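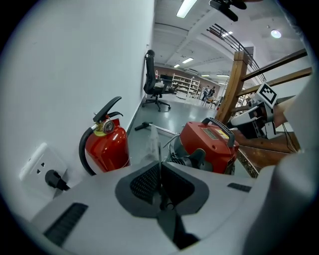
Red on gray: a fire extinguisher stands against the wall, its gauge facing out, with a long-handled tool on the concrete nearby.

The Corner by the Outlet

Every workshop has one. You walk in past the bench and the good lumber and the project everyone wants to show you, and then there's a patch of floor near an outlet where the useful, homely stuff lives. I've become a little obsessed with these corners. I now ask to see them before I ask to see anything else, and people give me the strangest looks, and then they take me straight there and talk for an hour.

I started on this in April, when I spent a few days in Gukville going from one garage and shop to the next. Gukville is a good town for it. The old cannery buildings on the east side have been carved up into small units with concrete floors and white walls, and the rent is still low enough that a person can have a shop without having a business. There's a bike frame builder, a woman who repairs accordions, and two brothers making a canoe that may or may not fit through their door. All of them have a corner.

Alistair Gourlay's is the one I keep thinking about. Gourlay is a retired elevator mechanic who helps run Simside, a shared shop with 25 members and one very long waiting list, and he has opinions about floors. His main opinion is that whatever lives on one should have a good reason for being there.

"The wall is for things you reach for," he told me. "The floor is for things you'd hurt yourself lifting down, and for things you might need in a hurry."

The fire extinguisher, as it happens, is a subject on which he and I disagree a bit. I grew up in a house where it hung on a bracket by the kitchen door, and I like a bracket. Most fire departments like one too, and in a shared shop your local code may insist on it. Get the bottom up off the concrete and you keep moisture away from the base, and you're much less likely to kick the thing over with your arms full of plywood. Gourlay will grant all of that. What he cares about more is that you can see it from wherever you're standing, and that you walk past it on your way out the door. An extinguisher at the back of the shop, behind the table saw, is one you'd have to go toward the fire to fetch.

He showed me how he checks one, and it took less time than tying a shoe. Look at the gauge and see that the needle is in the green. Make sure the pin and its seal are in place. Run a hand along the hose for cracks, and look into the end of it, because mud wasps adore a quiet nozzle. If it's a dry chemical model, lift it and feel the weight. Then write the month on the tag. I went home and did mine that same night – the needle had dropped into the red, and I have no idea how long it had been that way. I bought a new one in the morning.

Now, machines. I love a small machine with a handle on top. You can take it to the work, for one thing, and you can put it away with one hand while the other holds the door. The canoe brothers have a shop vac they carry around like a lunch pail. The accordion repairer, whose shop is called Molefe, has a little blower she uses on bellows, and she has painted its handle bright green so that it never leaves with anyone else. I asked all of them the same question, which was what they'd tell somebody buying their first portable machine, and every one of them brought up the label.

Read the label! It sounds like the dullest advice in the world and I'm passing it on with real joy. The little rating plate tells you what the machine draws, and the warning sticker tells you what the maker is worried about, and between them you know whether you can run it on the same circuit as the heater. Gourlay copies the numbers from every plate into a notebook before the print rubs off. He has pages and pages of them, some for machines that went to the dump years ago, and I could have read it all afternoon.

Cords came up almost as often. The frame builder paid nearly 400 dollars to have an electrician add outlets along one wall and calls it the best money she has spent, better than the lathe. Before that she had extension cords running across the only path to the sink. Her rule now is that a cord goes along a wall or comes down from above, and that a plug gets pulled by the plug. She has a second rule about coiling that involves a figure eight and a lot of muttering, and I never did get the hang of it.

Then there are the long-handled tools, the ones with a T at one end that let you put your shoulders into a job. They're a pleasure to use and a nuisance to store. Too long for a drawer, too thin to lean against anything, and if you leave one on the floor it will find your ankle sooner or later. Justach, the hardware store on the main street, sells a cheap spring clip that grips a rod at any height, and I saw those clips in nearly every unit I visited. Gourlay prefers a short length of plastic drainpipe screwed to the wall at a slant, with the tool dropped in like an umbrella. I've tried both at home and I'm with him – the pipe takes anything you throw at it, including, in my case, an actual umbrella.

One more thing about floors. Simside's is plain gray concrete, 4000 square feet of it, and when the members took over the lease there was a long debate about paint. They left it bare in the end. A dropped screw is easier to spot on it than I'd have guessed, and so is a drip of oil. It gets swept at closing time by whoever is last out, starting with the corners, and they told me the whole job takes 25 minutes if people have put their things away and 60 if they haven't.

I stayed for one of the 60-minute evenings and was handed a broom. The canoe brothers had come over to borrow a clamp and got brooms too. They've measured their door again, by the way, and they now think it might go through on its side.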